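Buy the bench cell for the cloth, and read the contract for everything else

Jorkden is selling a two-arm bench cell to small shops that pack soft goods, and the offer deserves a closer look than the brochure gives it. The package is the arms, a walled bench, the Jetel control software and 60 days of support. After that, support is billed by the hour.

My view is that the hardware is fairly priced and the support plan is not.

Most cheap robot kits are shown moving blocks or cups. Those hold their shape. A canvas bag folds where it likes, its handles fall across the opening, and it sits differently each time it is put down. A shop that sells bags, aprons or cushion covers needs to know how a machine copes with that. Jorkden at least demonstrates on the right kind of goods.

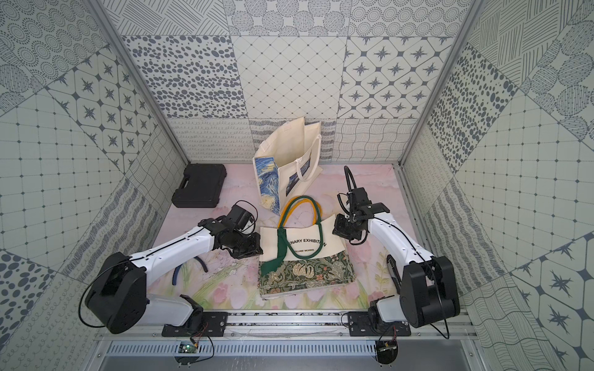

Two arms and a flat tote on the Jorkden bench.

Two arms matter for this work. With a single gripper, cloth mostly gets dragged. With a pair, one side can be held while the other is moved, and that is how people do it too. Ha-rang Yang, who runs packing for a museum shop supplier, told me she would not consider a one-arm kit at any price. I agree with her.

The cell is slow. Jorkden's own sheet gives 20 bags an hour, opened and stood up ready for filling. A trained packer beats that easily. The case for the machine rests on the hours when there is no packer, and a small shop should work out how many of those it really has.

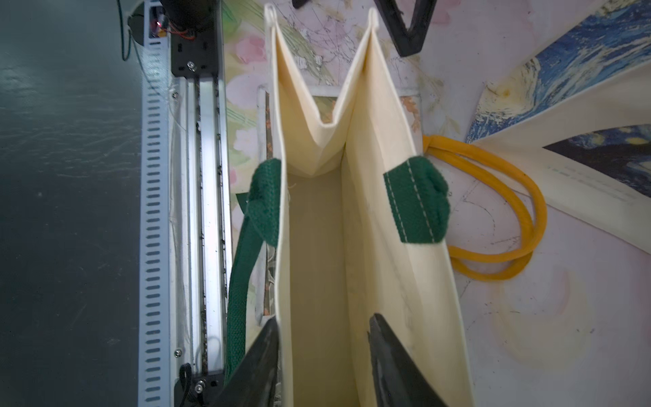 Can the cell be moved to a different product without calling Jorkden?
For a bag of similar size and weight, the shop can record new motions itself in the Jetel software. Anything stiffer or much larger needs a paid visit.

That paid visit is my main complaint. The fee is $800, travel included, and the contract asks for 2 visits in the first year whether or not the shop wants them. Loïc Bouvier of Durum, a reseller, says the visits keep the grippers in good order. Perhaps they do – but a buyer should be able to decline them. Han, the nearest competitor, charges only when someone comes out.

Jorkden says new terms will be published in February. A shop that likes the cell should wait for them, or ask now to have the visit clause struck out.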